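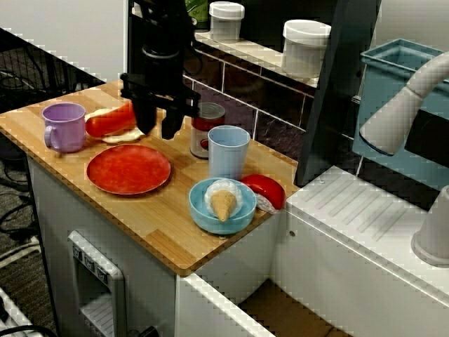

Inmaculada Garrido writes that her first three cords on the Saliba all fell off the needles within a few turns, and that what fixed it was reading the part on casting on again, slowly, with the weight already clipped on. Her note went into this edition almost word for word, as step 8 below.

Section 3: Setting up the Saliba cord mill and making your first cord

This section covers clamping the mill to a table, threading the yarn, casting on, knitting a plain cord, and taking it off. It applies to the four-needle Saliba with the side crank. If you have the six-needle model, the clamp and yarn guide are the same, but use Section 4 for casting on.

Before you start

You will need:

The mill, with crank attached
The table clamp and its rubber pad
The clip weight (200 grams)
A ball of smooth yarn, light or medium thickness
A blunt yarn needle
Scissors
A latch tool or a small crochet hook

For a first try, use a smooth wool or acrylic yarn in a light color. Dark yarn makes it hard to see whether the needles have caught. Save mohair, chenille, boucle and anything with sequins until you can make a clean cord without looking at the instructions.

Caution: The needle latches are thin metal and bend easily. Never pry a stitch off with scissors or a screwdriver.

Caution: Keep long hair, loose sleeves and necklaces away from the crank. Children may use the mill with an adult next to them.

3.1 Clamping the mill

1. Choose a table or shelf with a straight edge and a flat underside. The clamp opens wide enough for most kitchen tables but not for a thick workbench.

2. Put the rubber pad on the top of the table, close to the edge.

3. Slide the clamp over the edge so the upper jaw sits on the pad. The bottom of the mill must hang clear of the table. The cord comes out of the bottom, and it has to drop straight down.

4. Turn the thumb screw until the mill does not rock when you push the crank sideways. Finger tight is enough. Do not use pliers.

5. Turn the crank clockwise through one full turn with no yarn in it. Each needle should rise, open, and go back down. If one of them stays up, see 3.6.

Note: On a glass or varnished table, fold a piece of felt under the lower jaw. The clamp is supplied with only one pad.

3.2 Threading and casting on

1. Pull a good length of yarn loose from the ball and let it lie on the table. Yarn that has to be tugged from the ball is the most common cause of dropped stitches.

2. Pass the end of the yarn through the wire guide on the side of the mill, from back to front.

3. Drop the end down through the center hole until it hangs out at the bottom. It should hang at least a hand's length below the mill.

4. Turn the crank slowly until one needle is at its highest point with the latch open. Lay the yarn in the hook of that needle.

5. Keep turning. The needle goes down and closes over the yarn. Stop when the next needle is at its highest point.

6. Leave this second needle empty. The yarn passes behind it.

7. Catch the yarn in the third needle, and skip the fourth. You have now gone around once, with yarn in every other needle.

8. Before you turn any further, clip the weight to the tail hanging below the mill. Hold the weight in your free hand for a moment, then let it down gently. Check that the two loops are still in their hooks. If either has slipped, lift it back with the latch tool now. It will not sort itself out later.

9. Go on turning. On the second round, let every needle catch the yarn, including the two you skipped. You may have to guide the yarn into the hooks with a finger for this round.

10. By the third round the needles should catch by themselves. If they do not, take the yarn out and begin again from step 3. Starting over takes less time than a repair at this stage.

Note: Left-handed users can clamp the mill on the left side of a table corner and turn with the left hand. The crank must still go clockwise as seen from the crank side.

Caution: Never turn the crank backward while there is yarn on the needles. All the stitches will come off.

3.3 Knitting the cord

1. Turn at an even pace. One turn a second is comfortable. Faster is possible with practice, but the yarn must keep up.

2. Let the yarn run through the fingers of your other hand without gripping it. You want a light drag and no more.

3. Look at the needles every few turns. Each should have one closed loop below the latch.

4. As the cord grows, move the weight up. Clip it a short way below the mill each time. If the weight touches the floor it stops pulling and stitches will drop.

5. If you want a cord of a set length, stop and measure with the weight off, then put the weight back on before you go further. A cord measured with the weight on will seem longer than it is.

The turn counter on the base resets with the small gray button. With our medium cotton, 264 turns gave a cord long enough for a braided three-strand headband in an adult size, with the ends left over for sewing. Your own figure depends on the yarn. Write it on the ball band once you know it, because it will be different for the next brand.

Changing color

1. Stop with the yarn between two needles.

2. Cut the old yarn, leaving a tail as long as your finger.

3. Tie the new yarn to the old one with a small flat knot.

4. Push the knot down inside the circle of needles and turn slowly until all four have caught the new color.

The knot ends up inside the cord. With a very thin yarn it may show as a small bump, and you can trim its ends once the cord is off the mill.

3.4 Taking the cord off

1. Cut the yarn, leaving a tail as long as your forearm.

2. Thread the tail onto the blunt needle.

3. Pull the yarn out of the wire guide so that the needles cannot catch it.

4. Turn the crank until the first needle is up. Pass the blunt needle through its loop and lift the loop off the hook.

5. Do the same at each of the remaining needles, in order.

6. Take off the weight and draw the cord out through the bottom of the mill.

7. Pull the tail until the end closes, then run it down inside the cord and cut it.

8. Finish the cast-on end the same way, using the tail you left in 3.2.

Give the cord a firm pull from end to end. This evens out the stitches, and any tight ones near the start usually disappear.

Note: If you plan to sew the cord into a loop, leave both tails hanging. They are the best thread to sew with, being an exact match.

3.5 Yarns that work and yarns that do not

Sock yarn, baby yarn and light cotton all work on the standard needles. Medium acrylic works if it is not fuzzy. Embroidery floss is too thin and slides through the latches.

Cotton has little stretch, so use a lighter touch with your guiding hand. If you hear clicking as the needles go down, the yarn is too thick or too tight. Stop at once and slacken it.

Elastic thread can be run together with a thin yarn to make a stretchy cord for bracelets or hair ties. Hold the two together through the guide as if they were one. The elastic must come off its spool without being stretched. The Pudthorpe guide ring, sold separately, keeps the two strands side by side, but you can manage without it.

Fine craft wire also works up to a point. Use the Gellcombe needle set for wire and keep the standard set for yarn. Wire scratches the hooks, and scratched hooks split yarn.

3.6 Problems and what to do

A needle stays up.
Lint is packed in its slot. Take out the yarn, hold the mill upside down and brush the slot with a dry toothbrush. Do not oil the slots.

One needle misses every time.
Look at the latch. If it is stuck closed, open it with the latch tool and work it up and down. If it is bent, replace the needle as described in Section 6.

Stitches drop on all sides.
The weight is too low, touching something, or missing. For slippery yarn, add a second weight of 200 grams. Do not add a third.

A single stitch has dropped.
Stop turning. Pull up a little slack, catch the loose loop from below with the crochet hook, and bring it up through each rung of the ladder until you can hang it on its needle. Then go on.

The cord twists.
A slight twist is normal and comes out when you pull the cord straight. A strong twist means the weight is spinning. Steady it with your knee or clip it across the cord at a right angle.

The crank is stiff.
Take out the yarn and try again. If it is still stiff, put one drop of sewing machine oil on the crank shaft, where it enters the housing, and wipe off the rest. In normal use the shaft needs oil every 800 turns, or whenever it squeaks.

The counter does not move.
The counter wheel has come off its peg. Open the base cover (one screw) and push it back on.

3.7 Putting the mill away

Take out all the yarn, including short ends inside the center hole. Brush the slots. Turn the crank until the needles are as low as they will go, then fit the cover. Keep the weight in its own bag so it does not knock against the needles.

If the mill has been in a cold garage or attic over December and January, let it come to room temperature before you use it. The plastic housing shrinks a little in the cold and grips the needles.

Spare needles, pads and clip weights can be ordered from Clirnano with the card at the back of this booklet. Give the model letter stamped under the base.

Related pages
Section 2: Parts of the Saliba and how they fit
Section 4: Casting on with six needles
Section 5: Braiding, coiling and sewing finished cord
Section 6: Replacing a needle
Fitting the Pudthorpe guide ring
Gellcombe wire needles: care and storage
Three-strand headband pattern, child and adult sizes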